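Ticket 853 - Tally sheet sync drops evening records
Product: Usent field recorder, with Drelavon handset
Site: Zadaldale wetland count
Status: Closed
Priority: Normal

Reported problem

Records entered on the handset after 7 pm do not reach the site list. Morning and afternoon records from the same count arrive as normal. The handset shows a green tick against every record, including the missing ones. First noticed in August, when the roost count came out at 3 species and the paper sheet had a lot more on it than that.

Handset is on the current release. Account is the shared one for the site. We have logged out and back in and restarted the handset, no change.

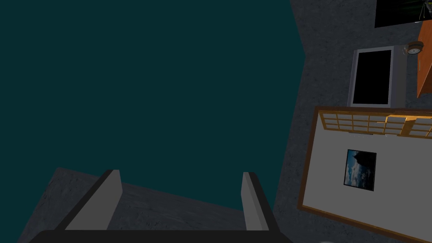
Gripper fingers against the teal wall, view tilted.

First reply from support

Thank you for the report. Please check the following and let us know what you find.

Open Settings, then Count Periods, and tell us the start and end time for each period.
Open the outbox and tell us if anything is waiting there.
Send the sync log from the handset. It is under Help, Export log.

Please don't clear the app data yet. If the records are still held on the handset they will be lost when it is cleared.

Reply from site

Count periods are Dawn 04:30 to 08:00, Day 08:00 to 19:00, Roost 19:00 to 22:30. Outbox is empty. Log attached.

We also tried a made-up entry on Tuesday at 6.55 pm (one coot) and another at 7.05 pm (also one coot). The first reached the list in under a minute. The second did not. Both have the green tick. Deleted the first one afterwards so it won't upset the totals.

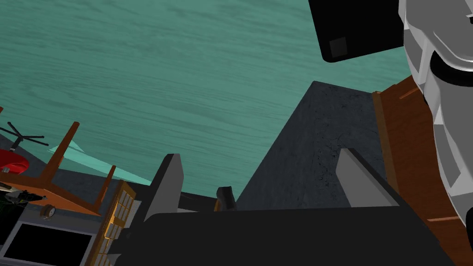
The map has a problem as well, and we are not sure if it is the same fault. Since the update the reedbed layer draws as stripes instead of a plain fill. The stripes run across the whole bed and are slightly wavy, with lighter and darker bands, very like the grain in the teal surface shown above. It makes the pins hard to pick out, mostly for reed warbler and water rail where the pins are close together. The open water layer is fine. Please split this off to another ticket if it is separate.

Support

The log shows 87 records sent and accepted, so nothing has been lost. The Roost records are being filed under a second site called "Zadaldale (2)", which was created when the Roost period was added. The handset shows a tick because the server did accept them. They went to the wrong place.

To see them:
1. Sign in on the website, not the handset.
2. Choose Sites, then Show hidden sites.
3. Open Zadaldale (2) and filter by period.

Please do not merge the two sites yourself. Merging keeps the observer notes from one side only. We will do it from here.

Site

Found them. Lapwing, curlew and the starling roost are all there, with the right times. The notes are there too. Happy for you to merge.
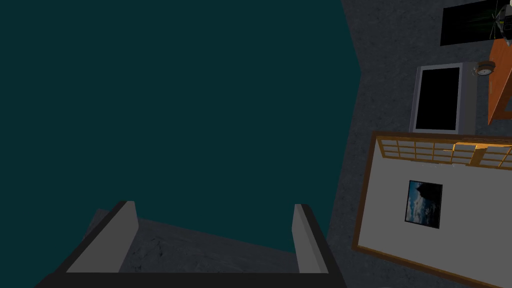
Before you do, a question about the mudflat layer. It used to be plain brown and is now a speckled pattern. On our screen it comes out grey with a fine grain to it, close to the mottled grey surface alongside the teal in the picture, and wader pins in the pale grey style all but disappear on it. Dunlin and knot are the worst. Is there a setting for pin colour? The help page mentions one but we can't find it on the handset.

Support

Pin colour can only be changed on the website at present. Go to Map, Display, Pins and pick a darker set. The handset will pick it up at the next sync.

The patterned fills come from the Tsolakis habitat map pack, which was switched on for all wetland sites with the last update. To go back to plain fills, untick Use patterns on the same page. This covers both the reedbed and the mudflat, so we have not opened a second ticket.

Merge has been run. It took 5 minutes and there were no conflicts. Zadaldale (2) is now empty and has been removed.

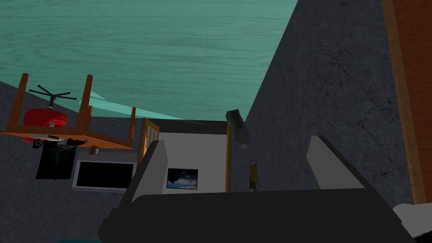 Please make one more test entry after 7 pm and confirm it appears under the main site. If it goes astray again, send a fresh log and leave the entry where it is.

Site

Test entry made at 7.20 pm, one coot again. It came through to the main list under Roost. Totals for the August roost count now agree with the paper sheet, apart from one greenshank that was written down and never typed in - our mistake, now added.

Patterns switched off. Pins changed to dark blue and they show up on all layers.

Support

Thank you. Creating a second site when a period is added has been logged as a fault. Until it is fixed, add new periods from the website and sync the handset before using them. Closing this ticket. Reply within a fortnight to reopen it.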